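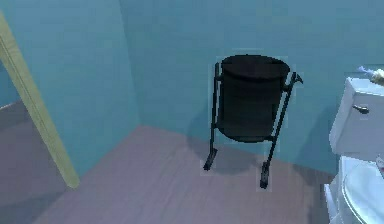 4. Translation rights and the small publisher

4.1 How the titles travelled

In the previous section I described the three kinds of contract that were found in the archive of Saronano. The present section follows the titles themselves, from the first letter of interest until the signed agreement, or until the moment when the letters stopped. The second case is much more frequent than the first. Of the 319 enquiries which the house received from foreign publishers during the period of study, the larger part ended without any written refusal from either side.

It is usual in the literature on rights trade to treat such silence as a lack of interest. The correspondence suggests a more careful reading. In many files the foreign editor had asked for a sample translation, and the house had answered that a sample would follow. The sample was then never sent, or it was sent after the editor had already closed her list for the year. One editor at Hovton wrote in July that she was still "very ready to be persuaded" by a collection of short stories, and the English pages reached her in the following spring, when she had moved to another department. Her successor did not know the author and did not open the matter again.

The cost of the sample is the first difficulty. A large publisher can order one from a translator it knows and can forget the expense if the sale does not come. For a house of the size of Saronano, which seldom prints more than 3,000 copies of a novel, the same expense must be compared with the printing of another book. The director explained in our second interview that he preferred "a real book in the shop to a promise in a foreign office". He had nevertheless changed his opinion by the end of the period, and the later files contain samples for almost every novel on the spring list.

A second difficulty concerns the reader on the other side. Few of the British and German editors in the files could read Arabic, and for the French texts they depended often on one outside reader. Where this reader was enthusiastic, the negotiation went quickly. Where the report was lukewarm, there was normally no second report, even when the editor had liked the subject of the book. I have found two cases in which the same novel received opposite reports in two countries. In both of them the writer of the unfavourable report complained about the slow opening chapters, while the other praised the patience of exactly these pages.

4.2 The agency as a translator of habits

From the middle of the period, the house gave part of its list to the Bennani agency. The agreement was modest. The agency took the novels and the children's books, and the house kept poetry, essays and school books for itself. The commission was the customary one and was never a matter of dispute in the letters.

What the agency brought was first of all a knowledge of habits. It knew at which moment of the year a certain editor buys, how long a description may be before it remains unread, and which subjects a foreign list has already "used up". The house had formerly sent the complete catalogue to everybody. The agency sent a single page with one title on it, to five persons, and waited for the answers before it wrote to the next group. The staff of the house found this slow and, as one of them put it, a little secretive. The rate of written replies became better all the same, and the replies were longer.

Figure 2. A long brown wooden table and a dark-framed board on a light wall (computer rendering).
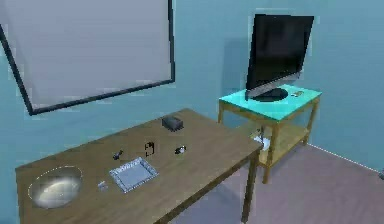
The improvement should not be ascribed to the agency alone. In the same years the house began to register its titles in Stellico, where a foreign editor can see which languages are free and which are already sold. Before this, a good part of the correspondence was spent on simple questions of availability. I counted the letters in five files from before the registration and compared them with the files of similar titles from afterwards; the questions about free territories have nearly disappeared from the second group. The time which was saved in this way went partly into the preparation of samples, although the rights manager was cautious about this connection and I do not wish to press it too far.

There is also a cost which does not appear in any account book. When the agency chose the titles, it chose those that resembled books already sold abroad. Novels about emigration were offered again and again. Comic novels, which sell well at home and for which the house is best known among its own readers, were offered rarely, with the remark that humour is difficult to place. The authors noticed it. Two of them asked to have their rights back, and one of these later sold a novel to Hovton through a personal contact, a translator whom she had met at a public reading. The novel was a comedy about a family of dentists.

I would hesitate to build a rule on one sale. Still, the file is instructive, for it contains all the steps which the earlier files lack. The translator made twelve pages without payment, from her own liking for the book. The editor laughed at them, shared them with a colleague, and asked the same week for the remainder. No catalogue, fair or database had any part in it -- only the correct pages in front of a person who was free to decide.

4.3 Limits of the material

The archive keeps letters and printed e-mails, and it does not keep telephone calls. Several agreements appear in the files suddenly and almost complete, so the conversation before them must have taken place elsewhere. Interviews could repair this only in part, as the persons remembered the successful sales in detail and the others hardly at all. The foreign side is represented by its letters and by one short exchange with a former editor, who asked that her name not be given.

The dates of first contact are taken from the letters themselves wherever this was possible, and otherwise from the incoming register. The register has a gap during the move of the office. For the titles which fall into this gap, the date of the oldest surviving letter has been used, and these are marked with a star in the appendix.

Ayman Cherkaoui
Revised version received 22/12/2018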